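Belkadi
06/04/2022

Moving apartments again, so a thread on laundry, the one part of my life that moves with me whether I pack it or not.

The new building is called Benar Court. It has 214 units and 4 washers. I have run the math and would like my deposit back.

The washers are made by a company called Ater. The display counts down to 2 minutes and then stays there, thinking, for as long as it likes.

I once lived in Skullimness, where the laundromat closed for all of November. You learned to own a lot of socks.
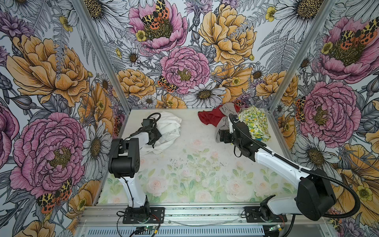
White cloth, crumpled. The rest in a pile at the back. A system I respect.

My own system is the chair. Clothes on the chair aren't clean and they aren't dirty, they're under review.

The door code down in the laundry room is 1515. I'm only posting it because it's also written on the door.

Somebody took my wet towels out last night and left them on top of the dryer, folded in thirds. I have never felt so judged.

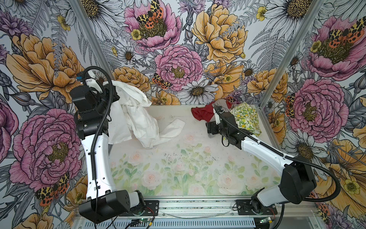
Wallpaper is the other thing I've been fighting with. The landlord says any color is fine as long as it's beige. I want flowers on the left wall, the back wall and the right wall, like that, and I want to sort my shirts in the middle of it feeling like somebody's great-aunt. He said he'd think about it. So did the washer.

Anyway, I'm out of quarters.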